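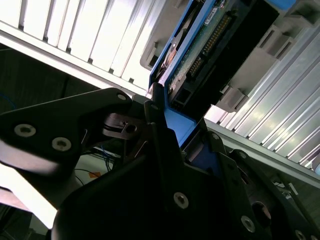
4. Return to pitch after use of the vibrato arm

4.1 Instruments and set-up

The instruments were solid-body baritone guitars with bolt-on necks, all fitted with the same pattern of vibrato tailpiece (Treso, long-arm version). Each was strung with a nickel-wound set and tuned a fourth below standard pitch. Two bridge types were compared. The first, referred to below as the Onishi bridge, has a rocking base which moves with the strings when the arm is pressed. The second, the Gulta bridge, is fixed to the body and carries the strings over grooved steel rollers. The nut was bone in every case, and the slots were cut by one person, Wubit Negash, at the Jemosthorpe workshop, so that differences in slot width between instruments would be kept small.

Strings were fitted, stretched by hand and left at pitch overnight before any readings were taken. No lubricant was used at the nut or the saddles. Earlier trials in April had shown that graphite in the nut slots reduced the error on the wound strings to the point where the two bridges could no longer be told apart, and the present work is concerned with the bridge alone.

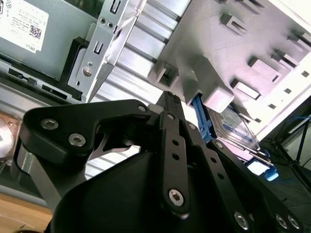 Figure 6. Open desktop computer chassis with gripper linkages in the foreground.

4.2 Procedure

One cycle consisted of a slow press of the arm to a fixed stop, a hold, and a free release. The stop was set so that the lowest string fell by a whole tone. The other strings fell by differing amounts, as is usual with this kind of tailpiece, and no attempt was made to even them out. Each instrument was put through 2000 cycles without retuning. Pitch was read on the open string after release, with the neighbouring strings damped by a felt strip, and was taken from the steady part of the note after the attack had died away. Readings taken too early are sharp, the more so on heavy strings played hard, and this would have hidden the smaller errors.

The room was held at a steady temperature and the instruments stood upright on padded hangers throughout. Neck relief was measured before and after each run. Where it had changed by more than the resolution of the gauge, the whole run was discarded and repeated with new strings.
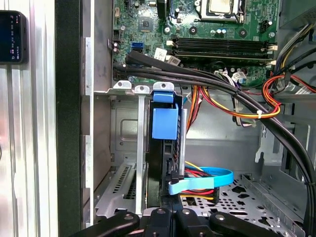
After discarding notes with audible fret buzz or sympathetic ringing from the string lengths behind the bridge, 1629 readings were kept for analysis. The losses were not spread evenly. Most came from the Onishi bridge, where the longer free length between bridge and tailpiece rings more readily. Damping this length with foam would have saved many of the readings, but the foam also adds drag to the string and was ruled out for that reason.

4.3 Results

With the Onishi bridge, the error after a single cycle was small and almost always flat. It did not build up in proportion to the number of cycles. Most of the drift took place early in the run, after which the pitch settled and moved very little. On several instruments the bridge base was found to have come to rest slightly forward of its starting position, and pushing it back by hand restored the pitch of all the strings together. This points to friction at the pivot posts as the main source of error, with the nut playing a lesser part.

The Gulta bridge behaved differently. Here the strings drifted one by one, and the wound strings were worse than the plain ones. Under a magnifier the windings of the lowest string could be seen to sit in the roller groove with one turn on either side of the contact point, and the string tended to return to the nearest turn instead of to its original place. The resulting error is stepped. It may be either sharp or flat, and it did not settle in the way described above. 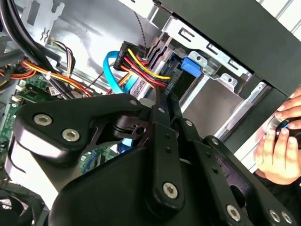
The size of the step should depend on the pitch of the outer winding, and therefore on string gauge. To check this, the lowest string on one instrument was replaced with a lighter one having a finer wrap, and the run was repeated. The steps were smaller, though still present. A flat-wound string of similar mass showed no steps at all, but drifted slowly flat over the whole run, and we have no firm account of this. Slip at the ball end is one possibility. Another is gradual bedding of the ribbon winding against the core, which would be expected to stop in time if the run were long enough.

Results for the two plain strings are left out of Table 3, as the error on these was below the repeatability of the reading for both bridges.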